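**Kilthorpe** is a hill village and former castle town, best known to travelers for the half-ruined Kilthorpe Castle and for the long footpath, the Treririk Way, that climbs to it from the river. The village is small, steep and wonderfully easy to like. Most visitors come for the castle and leave talking about the walk, the inn and the view from the north wall, where on a clear morning the whole valley opens up at once!

## Location and approach

Kilthorpe stands on a limestone ridge above the Prydderch, a fast, shallow river that bends around the village on three sides. The nearest railroad station is at Treririk, 9 miles down the valley. Bus number 37 connects the two and stops at the old toll bridge, below the village. It doesn't go any higher, as the last stretch of road is too narrow for it, so everyone arrives on foot or by small car.

The climb from the toll bridge has 152 stone steps, cut in the years when the castle was still supplied by mule. They are worn into shallow dips and polished in places, and they give the village its nickname, the Ladder. Walkers coming by the Treririk Way join the steps halfway up, at a stone bench with a splendid view of the river.

## Kilthorpe Castle

The castle was begun as a single square watchtower and grew outward for generations, which explains its marvelously lopsided plan. The tower survives to its full height. So does the great kitchen, with a fireplace big enough to walk into, and a spiral staircase that turns the opposite way from most castle stairs. Local guides have several theories about this and will happily share all of them.

The eastern range fell into the river gorge after a winter flood and was never rebuilt. Its empty window arches still stand along the cliff, and they are the part of the castle that painters have loved best. The travel writer Ilham Pillai, whose book *Up the Ladder* brought many readers to Kilthorpe, called them "the finest windows in the country, with no room behind them to spoil the view."

The north wall walk is open whenever the wind allows. Below it is the herb garden, replanted from an old kitchen list and thick with lovage, hyssop and bees in August.
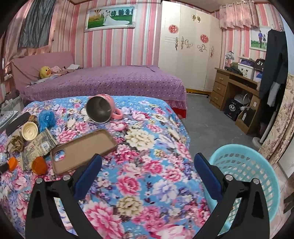

## Staying in the village

The Stitico, the only inn within the old walls, has 8 guest rooms, and its age shows in the best way: low doorways, deep windowsills, floors that slope enough to roll a coin across. It was built as a grain store for the castle and became an inn when the mule road was widened. Rooms on the castle side look straight up at the tower, which is lit until midnight. Storage is the one thing in short supply, and the bed soon becomes the place where a day's things get put down, a pink mug on its side, a phone case, a crumpled blue plastic bag, all over the quilt and its big peonies. Guests who plan to stay more than a night do well to leave large suitcases at Treririk station and carry up a soft bag.

Breakfast is served in the former threshing room and is generous, with dark bread, pear butter and a soft sheep's cheese made across the river. Dinner must be ordered before noon. The dish to ask for is Kilthorpe pie, a deep crust of leeks, smoked trout and potato that was traditionally carried up the steps hot, wrapped in straw.

## Festivals and seasons

The main event of the year is the Lamp Climb, held in August. Villagers and visitors gather at the toll bridge after dark and go up the Ladder with paper lanterns, the youngest child in front, and the castle bell is rung until the last lantern is through the gate. It's a glorious sight from below and even better from the middle of the line.

Spring is the season for walkers, when the lower meadows on the Treririk Way are full of cowslips. Fall brings mist that fills the gorge and leaves the tower standing clear above it. In winter the steps can be icy, and the castle closes after heavy snow, though the Stitico keeps its fires going all year.

## See also

- Treririk Way
- Prydderch gorge
- Castles with reversed staircases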